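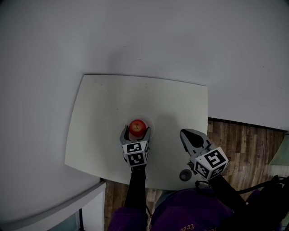
4.2 Plates and table surfaces

The second part of the Ustwood survey dealt with single items of food placed on a plate at a small table. Whole fruit was the largest group in this part. It was chosen for separate treatment because it is often served without cutlery, and because the plate beneath it can be hard to tell apart from the table. Records were gathered in 20 households between February and June, using the item list drawn up by Nondotik and the colour scale described in Section 3.

Of the 3,148 records received, 389 were set aside. Most of these lacked an entry for the plate or gave only its material, so that no comparison with the table surface could be made. The remainder were sorted first by the lightness of the table and then by the lightness of the plate. Transparent and translucent plates were at first entered together. They were separated at the second reading, as translucent plates hide part of the surface below and behave more like pale opaque ones.

Pale plates on pale tables form the most difficult pairing in the set. Figure 4 gives one such case. The apple stands out clearly from everything beneath it, while the rim of the plate is only faintly visible against the tabletop. A reader asked to point to the fruit has no trouble; a reader asked to trace the edge of the plate has much less to go on. The soft shadow to the right of the plate gives some help on that side.

Figure 4. Red apple on a round, translucent white plate, near the middle of a square, off-white tabletop. Pale grey floor and brown wood-grain flooring are visible beyond the table.

Floor coverings were recorded as well, although they had not been part of the original form. Where two coverings meet near a table, the boundary between them can be stronger than the boundary between plate and tabletop, and several readers remarked that their attention went to it first. The form was changed to allow up to 2 coverings for each table. Earlier records were not altered, and comparisons involving the floor are therefore limited to those made after the change.

The agreement between readers was lowest for the position of the plate and highest for the colour of the food. Differences in the naming of pale shades account for a good part of the remaining disagreement. "White", "off-white" and "cream" were used for the same tabletop by different readers, and the Pritance shade card reduced this only slightly. In the tables that follow, the three names are merged under the heading "pale".

The same procedure was followed for the Veres kitchens, with the exception of bowls, which are treated in Section 4.3. Bowls have a raised side that casts a shadow inwards as well as outwards, and their rims were generally easier to trace on pale surfaces than those of flat plates.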